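# Voko-Zelle

Die **Voko-Zelle** ist ein Roboterarbeitsplatz der Firma Mallska zum Greifen und Ablegen kleiner Teile auf nachgiebigen Unterlagen, etwa Polstern. Sie besteht aus einem Arm, einem Greifer mit Gelenkfingern und einer Kamera am Handgelenk. Die Grundeinstellung geht auf Jinfeng Hao zurück.

Beim Einrichten wird der Finger langsam auf gerippten Stoff abgesenkt, bis die Spitze aufsetzt.

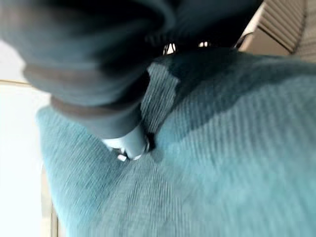
Wie oft muss der Greifer neu abgeglichen werden? Nach jeweils 130 Betriebsstunden, außerdem nach jedem Fingertausch.

Zur Wartung gehören das Reinigen der Gelenke und die Kontrolle des Spiels – zulässig sind drei Zehntelmillimeter. Ein vollständiger Abgleich dauert fast 57 Minuten. Ersatzfinger liefert Gounder.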